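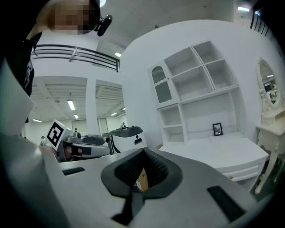

Trokport grip-loss fault

The Trokport grip-loss fault was a recurring failure in handheld gripper tools used at the Trokport site to record manual handling tasks. The grippers, made by Corketti, closed short of the position commanded by the operator's trigger and let go of light objects, mainly small cardboard pieces. It was first logged in April 2023. No injuries were reported.

Background

Operators at Trokport worked with one gripper in each hand. Each tool had padded fingers and a camera mounted on the body, and the recordings were used by Proreo to train robot arms for packing work. Because the arms copied the recorded finger positions, an error in the handheld tool could be passed on to a machine that had no fault of its own.

Fault

The trigger cable on the affected units stretched with use. The position sensor sat on the trigger side of the cable, so it went on reporting a full close while the fingers stopped 2 mm short. Thick items were still held. Thin card slipped out, often partway through a lift.

Operators noticed the problem first and tended to squeeze harder, and this stretched the cable further. The software check did not raise an alarm, as it compared the sensor only with its own earlier readings.

Investigation

Tetteh, an outside test lab, examined 42 grippers and reviewed more than 200 hours of recordings. It found that 372 sessions contained at least one drop with a full-close reading. Wear on the finger padding was considered as a cause and ruled out after new pads made no difference.

The lab also noted a pinch risk. A stretched cable could catch on its guide and then release, snapping the fingers shut.

Changes

Corketti moved the sensor to the finger side and replaced the cable with a solid link. Proreo withdrew the affected sessions from training. Trokport added a daily test in which each gripper must hold a single sheet of card.

See also

Calibration drift
End effector
Pinch point

Last edited 2023-12-19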